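Class Handout - Room 2, Tultthorpe School
9/3/18

Hi everyone! I've put my notes from our songwriting lesson on one page so you can go over them at home before the show.

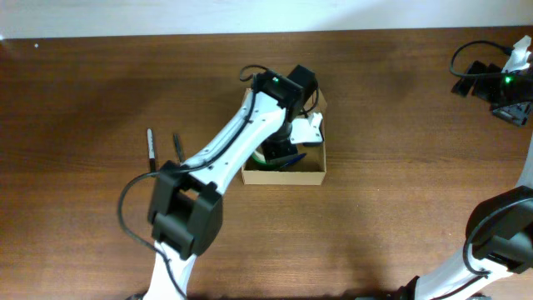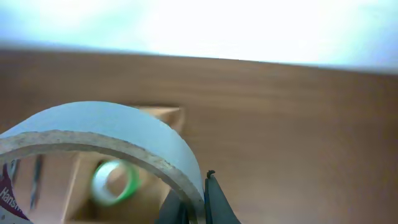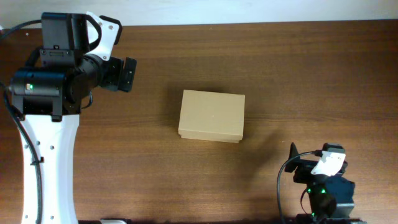

A verse tells the story and the chorus is the bit we all sing together. Our chorus is 20 words long - try to learn it by heart, please. I still mix up lines three and four myself!

Beat: we're going at 90 for the chorus and 60 for the slow part. Clap it first, then sing. If you rush (I know, it's exciting) just listen for the drum and jump back in.

For homework, write 2 lines that rhyme for our last verse. They can be silly. "Beach" and "peach" is already taken, sorry. Bring them on paper with your name at the top and we'll sing a few out loud.

Recent handouts
Keeping a Steady Beat
Making Shakers at Home
Words for the Dramura Song
January Swim Bag List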